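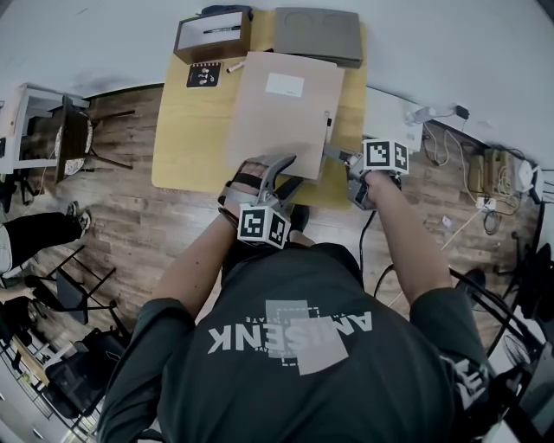 Photo: Mahlet Gebreyes

Going through the punt protection from the Grurkska game. Five punts, one of them blocked, one that should have been. Starting with the block because that is the one people keep asking me about.

Fourth and 8, own 31, left hash. Spread punt, three-man shield. The return team puts eight in the box and walks the ninth up late over the left guard. The protection call should change when that ninth man shows. It does not.

Left guard kicks back two steps, keeps his hips square, and takes the man in his inside gap. Correct for the original call. Left tackle does the same thing one gap wider. That leaves the late walk-up man with a free lane to the left edge of the shield.

The shield is where it goes from a pressure to a block. Left shield man steps up and out to meet him. You want him to hold his depth at seven yards and let the rusher come to him. He makes contact at five and a half, turned sideways, and the middle shield man now has a gap on his left hip you could walk through.

The second rusher through that gap is the one who gets the ball. He was the left guard's man to begin with. The guard punches, releases to cover too early, and the rusher just keeps running. If the guard stays on the block half a second longer, the ball is out.

Snap was fine. 0.76 by my stopwatch, belt high, a little to the punter's right. No complaints there.

Punter catches it at 14 and a half yards and takes his normal two and a half steps. Catch to kick was 1.34. He is usually under 1.3. That extra bit matters less than the protection but it does matter.

Also look at where he ends up. The ball is a bit right, so he drifts right, then has to swing back left because the call is a directional punt to the left sideline. His plant foot lands a full yard left of the middle shield man. The block point moved, and it moved toward the rush.

So if you are handing out blame on this one: missed call first, left guard second, left shield third, punter's path fourth. The snapper gets a plus.

Now the one that should have been blocked. Third quarter, fourth and 11, own 44. Same formation, same hash. This time the pressure comes off the right side.

Three rushers against two blockers outside the snapper. The right wing has the classic choice, and the rule for a wing in this scheme is simple: inside man first, get a hand on the outside man, make him run the long way. He takes the outside man only.

The inside rusher comes clean and jumps at the wrong spot. He aims for the punter's body. The ball leaves his foot almost two yards in front of where the hands are. Good rushers aim for the spot, which on a right-footed punter is a yard in front of the foot and slightly toward the kicking side.

That punt went 50 yards in the air with hang time of 4.3, and the returner called for a fair catch. It goes down on the stat sheet as a great play. On film it is a minus for the wing and a lucky break for everybody else.

The other three were clean. I will go faster through those.

First quarter, own 22. Return team drops everybody but four. Line gets a soft punch and goes. Both gunners are doubled. The left gunner beats his double with an outside release and a stack back on top by the 15-yard mark of the route. Best rep of the day from the coverage unit.

Returner catches it, gains two. The gunner does not make the tackle but forces the cut back inside to the snapper, who does. Snapper again. He had a nice afternoon.

Second quarter, own 38. Four-man rush, twist between the guards. The middle of the line passes it off without a problem. Punt goes out of bounds at the 19. Nothing to see except that the left guard stayed on his block properly here. He can do it. He just did not do it on the block.

Fourth quarter, midfield. Pooch punt, no real rush. The right gunner overran the ball and it bounced into the end zone. He got to the 3 with time to turn around and find it, and he looked for it over the wrong shoulder. That is a field position mistake worth 17 yards.

A few replies asked if the protection call is the snapper's or the personal protector's. In this three-man shield it belongs to the middle shield man. He counts the box, points out the last threat, and makes the call. You can see him pointing on every punt. On the block he points before the ninth man moves and then puts his hands down.

Whether he saw the late walk-up and thought there was no time, I cannot tell from the film. There were four seconds on the play clock when the man moved. Enough for a one-word call, tight for a full reset.

Coach Van der Linden's teams used to handle this with a built-in "late" tag. Any walk-up after the first point and the whole left side slides down one gap with no call needed. You give up the widest rusher, who has the longest path. I do not see that tag anywhere on this film. Could be in the book and just not used.

For people who like numbers: an edge rusher lined up a yard outside the wing has to cover a lot more ground than an A gap rusher to get to the same spot. With a snap of 0.76 and a get-off of 1.3, the wide man almost never gets home. The man up the middle does. Protect inside out. Every version of this scheme says the same thing.

Operation time on all five, snap to kick: 2.04, 2.10 (blocked), 2.01, 2.08, 1.98. Anything at 2.1 or over against an eight-man box is asking for trouble. I timed each one three times off the end zone angle and took the middle number.

Someone asked about the snap count — whether the rush was jumping it. I went back and checked. The ninth man leaves early on the block, maybe a tenth ahead of everyone else, but he is onside at the snap. The snapper has the same head bob before every single snap. Up, down, ball. If I can find it, so can they.

That is the only minus I would give him. Vary the pause after the bob and the rush has to wait on the ball.

Grades, plus/minus over the five punts. Snapper 5 plus. Right guard 5 plus. Right tackle 5 plus. Left tackle 4 plus, 1 minus, and the minus is soft because it depends on the call. Left guard 4 and 1. Left wing 5 plus. Right wing 4 and 1. Middle shield 4 and 1. Left shield 4 and 1. Right shield 5 plus. Punter 4 and 1.

Correction to the above: I had the down and distance wrong on the second quarter punt in my notes. It was fourth and 3, not fourth and 13. That changes how I read the four-man rush. They were staying home for a fake, so going easy on the rush makes sense and the clean protection means a bit less.

On the fake question — yes, it was there. The right side of the box was empty of anybody past the tackle, and the right guard had the angle on the only man who could have made the play. Own 38 in a one-score game, I would have punted too.

Kickoff coverage is next. The lane discipline on the second one is rough and there is a double team on the L3 that I want to go through step by step. Field goal unit after that, if the end zone angle for the 46-yarder ever gets posted.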